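Disassembly cell notebook - August, Monday entry

Started 8:20. Present: me (Rimantas), Tài, Ngọc. Trinh Mạch joined by phone from Votville for the budget part, left at 10.

Purpose of today is to get the equipment request into a shape that Tùng can sign. He wants one sheet, with a price next to every line and a note on what happens if we don't get it. The last version had three lines that just said "tooling" and he sent it back.

Where the money stands

Left in this year's equipment line: $1,217. That is after the Clilari invoice for the bench extrusion, which finally cleared. Trinh confirmed the number twice. Nothing bigger than that gets bought before the new budget, so the list is split into buy now and ask for later.

Ngọc's point, and I agree with it, is that we should plan around the desktop towers and leave the laptops out completely. The towers are what Savora sends us most of, they lie flat with the side panel off, and the drive and the CPU both come out from the same side. One fixture plate next to the case covers both parts. If we add laptops we need a second bench layout and I can't price that yet.

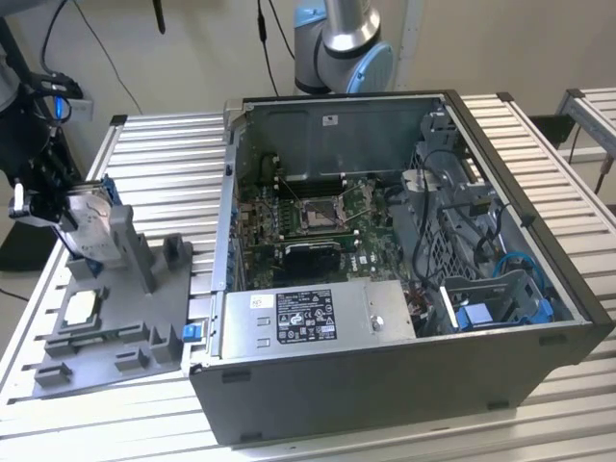
Buy now

1. Fixture plates. The printed gray plate does what we want from it, with the CPU pocket in front and the drive holder at the back. I want two more of the same print so a change to one doesn't stop the work. Filament plus inserts comes to $251 for the pair if we print in house. Tài got a quote for machined aluminum from Hà and it was more than we have left in total, so that is off the table this year.

2. Finger plates for the gripper. We have one set and no spares. Same hole pattern, same hex-socket screws. Ngọc will ask the shop downstairs for a price on two sets, matte black or bare metal, I don't care which. Price to be filled in by Thursday.

3. Blue caddies, 20 pieces, used. Caddies should be treated as a consumable on the sheet. Tài wants to buy new ones. I want used ones, because used is what comes in on the towers and the fit should be tested on the same thing.

4. Screws, a box of assorted hex-socket. Small money, put it under consumables.

5. Blower or small vacuum for boards. Ngọc asked for this. Check the storeroom before ordering, I think the old group left one.

On item 2, Tài wants the finger shape frozen before we pay for spares. He would like the tips thinner so they get in beside the drive bay more easily. I would like to order what we have now and change the tips later. We did not settle it. My worry is that a thinner tip bends on the caddy rail, his is that we buy two sets of something we replace in a month. Compromise for the sheet: one set as is, one set held until he has drawn the new tip.
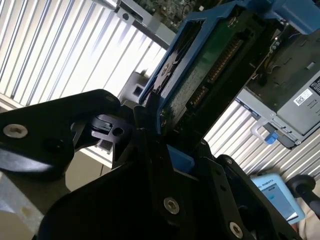 Gripper on the edge of a drive caddy, drive bay behind. Blinds behind.

Trinh asked why the sheet has no camera line. Answer is that the present cameras go to next year with everything else over the limit. She wants at least a placeholder amount so the line exists. I said I would put in a line with the price blank and a date by which we have a quote.

Window side of the bench is bright in the mornings even with the blinds down. Blackout fabric is cheap enough to go in consumables. Ngọc to measure the windows, width and drop, both sets.

Ask for later

- Second fixture station on the other aluminum bench. Needs its own plate, power and a cable drop. No price yet.
- Cable guides for the wall. The cables hang loose now and I would rather pay once for proper trunking than tape them again.
- Tool changer. Tài's wish. I put it last. It would let us go from the drive to the CPU without using the same fingers for both, but it costs more than everything else on the page together.
- Spare teach pendant cable. Lead time is 10 weeks according to the dealer, so if we want one it should be ordered as soon as the new budget opens.

Tùng will ask about the graphics cards, as he did last time.
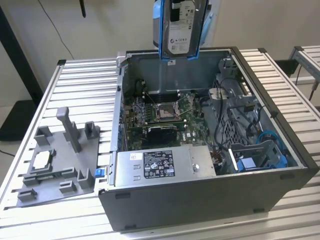 My answer is that we leave them in the case for now. They need a different grip, the bracket has to be released first, and I don't want to spend money on fingers for a part Savora hasn't asked us to sort. Same for the power supply. It is heavy and the screws may be on the outside of the case, so somebody might have to turn the tower over. Drive and CPU only until the sheet is signed.

Storage also came up. Pulled drives need somewhere to go that locks. Ngọc found a steel cabinet in the hallway that has no owner on the inventory list, and Trinh will ask facilities if we can have it. If yes, no line needed. If no, add it under buy now and drop the blower.

To do

Rimantas: rewrite sheet, one page, send to Tùng.
Tài: drawing of thinner tip. Cable quote from the dealer in writing.
Ngọc: finger plate price, window measurements, look for the blower.
Trinh: cabinet, and find out if filament can go on the general supplies account. That would free up part of the $251.

Stopped 11:40. Sheet is in the shared folder under equipment, old version kept next to it.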